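Tiempo de lectura: 2 min

Lurex lanza en Giteck un servicio de revisión de grifos y desagües para viviendas de alquiler

Giteck, Mar 27, 2024 — Lurex, empresa de mantenimiento doméstico, abre desde hoy las altas para su nuevo plan de revisión de fontanería en pisos de alquiler. Dos visitas al año. Precio cerrado, sin permanencia. Dirigido a propietarios particulares y a administradores de fincas con pocas viviendas, que suelen quedarse fuera de los contratos grandes.

El plan cubre cocina y baño: juntas, sifones, llaves de corte, latiguillos, sellado de fregaderos y platos de ducha. Quedan fuera calderas, bajantes comunitarias y obra. Cada visita termina con un parte firmado que reciben a la vez el inquilino y el propietario — mismo documento, misma hora.

La prueba piloto arrancó en febrero en el barrio de Xie, con viviendas construidas antes del año 2000. La avería más repetida fue la fuga lenta bajo el fregadero, seguida de las llaves de corte agarrotadas. En varios pisos el inquilino no sabía donde estaba la llave general.

«Un goteo de nada acaba en el techo del vecino, y luego vienen el seguro, el perito y tres meses de llamadas», explica Wenjie Xue, responsable de servicio de Lurex. «Casi todo lo que arreglamos en el piloto era barato. Una junta, un poco de silicona. Lo caro es llegar tarde.»

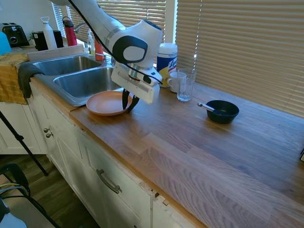 Cocina con fregadero doble de acero inoxidable y encimera de madera.

Cómo se contrata: por teléfono o en la oficina de Giteck. Hace falta la dirección, un contacto del inquilino y una foto del mueble bajo el fregadero abierto. La primera visita se fija en un plazo de alrededor de 3 semanas. Piezas pequeñas incluidas; si hay que cambiar un grifo completo se pasa presupuesto aparte y no se toca nada sin el visto bueno del propietario.

Las piezas de recambio las suministra Lukberg, distribuidor con almacén en la misma ciudad. Según Lurex el acuerdo permite llevar en la furgoneta los recambios mas habituales y cerrar la mayoría de los avisos en la misma visita.

Para urgencias entre revisiones — el clásico domingo con agua en el suelo — los abonados tendrán línea propia, con desplazamiento incluido dentro del término municipal. Fuera de él, tarifa según distancia.

Lurex prevé llevar el plan a otros municipios de la zona si la demanda acompaña. Calendario todavía sin cerrar.

Sobre Lurex
Mantenimiento de viviendas: fontanería, electricidad básica y cerrajería. Sede en Giteck.

Contacto para medios: Wenjie Xue, oficina de Lurex en Giteck. Entrevistas previa cita.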